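Podance Workshop Kids Page
Build notes: the sewing robot!

Hi builders. Quick one, the glue gun is heating up.

You keep asking about the robot on the back bench at Workitz. The one Valbona Kadrić and Woo-jin Kong are building. So, what is it? A robot that practices stitches. Like a doctor does after a bad cut, only nobody gets poked. Its name is Sarkum.

First, the pad. Doctors learning to stitch don't start on people (phew). They start on a squishy pad made of silicone, same kind of stuff as a muffin mold. It bends a bit like skin. There's a slit in it, and your job is to close the slit up. Sarkum's job too.

Next, the hands. No fingers! Each one is a long thin tool with little jaws at the end. Behind the jaws is a wrist. Inside the wrist, pulleys. You know pulleys, the wheels with a groove for string. Motors sit way back at the other end and pull on thin cables, the cables go over the pulleys, and the jaws tip or open or close. Same idea as the strings on a puppet. Pull here, somthing moves over there.
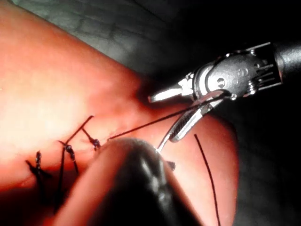
Three knots tied along the slit, and the jaws with the curved needle.

Why is the needle curved? Try this. Push a straight stick down into play dough and get it to come up again on the other side. Hard, right? Now bend a pipe cleaner into a C and roll your wrist. Down, under, up. Much easier.

Then the knot. Knots are the worst part, says Woo-jin. Thread is floppy. It goes where it wants. Pull too soft and the slit stays open, pull too hard and the pad puckers up. So the program moves the tools a tiny bit, checks, moves a tiny bit more. Slow slow slow. One knot took Sarkum over 25 minutes in February. Bring a snack.

Want to try the puppet trick at home? You need:
a drinking straw
string
tape
a grown up for the scissors

Snip 3 little notches in one side of the straw, not all the way thru. Tape the string inside the far end, run it down the straw and out the bottom. Pull. It curls! Thats a cable finger. Make two and try to pick up a sock.

Ok glue gun's ready. Bye!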